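Notes on the desk rebuild, part 4

2021-10-15

The old desk had a resonance problem. Typing on it moved the monitor, and a phone call taken standing up moved it more. In September I replaced the frame with a Cabrera two-motor unit and kept the top, which is 20 kg and flat enough.

The Cabrera controller stores four heights. It drifts. After 11 days the sitting preset was 4 mm low, measured from the floor to the underside of the top. A reset (hold the down key until the frame bottoms out and the display blinks) clears the offset, but the drift comes back at the same rate. Inero, the dealer, sent a second controller. Same behavior. I now reset it when I change the backup disk.

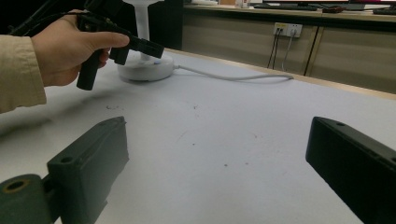 White pole on its round base.

Cable routing took longer than the frame. The power strip is screwed to the underside of the top, so only one cord drops to the floor and it has enough slack for full height. Network runs separately down the left leg. I used Witen hook-and-loop ties instead of zip ties and have already reopened most of them twice.

For lighting I went through two lamps. The first flickered at low settings, visible if you wave a pencil under it. The second, a Wemen, dims cleanly but hums below a quarter brightness. I leave it at half.

Total cost was 522 dollars, not counting the top. The remaining item is the crossbar, which still rings when a drawer closes. Felt tape did nothing. Next I will try filling it with sand.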